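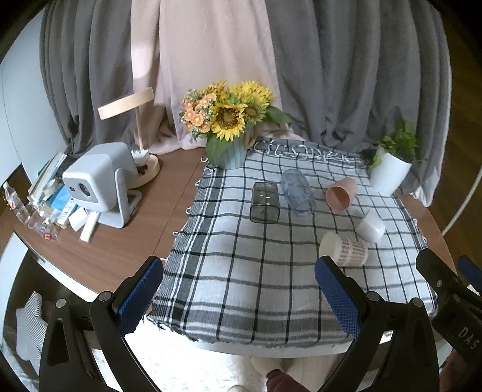
Jakcombe Table Setting and Clearing Project
Progress report to the Munasinghe Fund
Reporting period ending September

1. Purpose of this report

This report covers work done under the current grant on the household table activity. It sets out what was completed, what is behind schedule, how the money was used and what is planned for the next period. Terms are used as in the grant agreement. "Setting" means one complete arrangement of a table before any item is moved. "Clearing" means returning all drinking vessels to an upright position and taking them off the cloth.

2. Work completed

287 settings were prepared and logged in the period. Of these, 50 were repeat settings, used to check that two people working from the same written sheet would produce a comparable table. The remainder were new.

The main table is brown wood with a white rim along the front edge. Most settings use a checked cloth in white, gray and black with knotted tassels on the far edge. The cloth is placed over the center and right side, leaving bare wood at the left. This gives two surfaces within one setting and lets us compare how easily a cup is picked up from each.

The vessel group was widened from matched glasses to mixed cups. The current group includes a dark gray transparent cup with a squarish shape, a pale blue transparent tumbler, a salmon-pink cup with a darker interior, a small glossy white cup and a printed white paper cup. In the tipped-over settings all of them start on their sides, with the open ends facing different ways. Directions are written on the sheet relative to the front edge of the table.

A vase of flowers is kept at the back center in these settings. The bouquet has large yellow sunflowers, smaller orange flowers and broad green leaves. The vase is not to be moved during clearing. Any contact with it is logged as a fault, including contact with a leaf.

3. Findings to date

Transparent cups take longer to clear than opaque ones. The lines of the cloth show through the walls, and the rim is harder to judge at a glance. The difference is larger on the checked cloth than on bare wood.

The paper cup is the most often displaced. It is light and rolls when a neighboring cup is lifted first. The written order of clearing was changed in the second half of the period so that the paper cup comes off before the others. Faults of this type fell after the change, but the two halves were not run with the same people, and we do not treat the result as settled.

The cloth itself shifts. Fringed and looped edges catch on sleeves. Settings in which the cloth moved by more than the width of its front band are now marked and left out of the timing tables.

4. Items behind schedule

- Low-light settings. Not started. The lamps ordered from Kusport were delivered with the wrong fittings and have gone back.
- Second table. A round table was agreed in the work plan. Delivery from Stonico is now expected in the next period.
- Written sheet, version 6. Drafted but not issued. The section on cups with handles needs rewriting.

5. Use of funds

Spending on tableware and cloths is within budget. Spending on flowers is above budget - the plan assumed one bouquet per month, and 2 were needed in warmer weather. The overspend was met from the unspent transport line, as allowed under the agreement. No change to the total is requested.

6. Plan for the next period

Issue version 6 of the sheet. Complete the low-light settings on the existing table. Repeat the paper cup comparison with the same people in both halves. Begin settings on the round table once it is installed, using the same cups and the same cloth where it fits.

The log and timing tables are held at the Jakcombe office and can be sent on request.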